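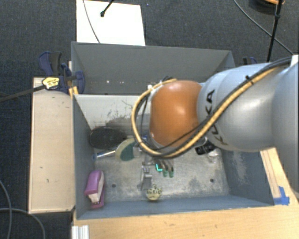 The KUKA arm over the mixed bin, purple stapler and all.

Review: Cido picking software, one month on the returns bench
Monday, February 26, 2018

I sort returned household stuff at Stusgate, so I came to this as the person whose job it was going to "help" (my boss's word, and I was pretty grumpy about it). Cido is the software that tells the arm what to grab and where from. We pay for 5 seats and use two.

What I like: my wrists! I used to reach into bins all shift, and now I check labels and deal with the weird stuff it gives up on. Boxy things go great. Thin ones jumbled together are still hit or miss, and I end up fishing those out by hand about 20 times a day.

What I don't like: the error screen. Code 2096 can mean three different things, and the manual covers one. Lai-ching Su on second shift taped up her own cheat sheet and it beats the help page by a mile.

Also, the bench is quieter now, with two of us where there used to be four. The others moved to packing, same pay, but I miss the chatter and I wish that had come up in the sales demo.

Four stars. Ask for the longer training in March if you can get it, the 60 minute one is too short.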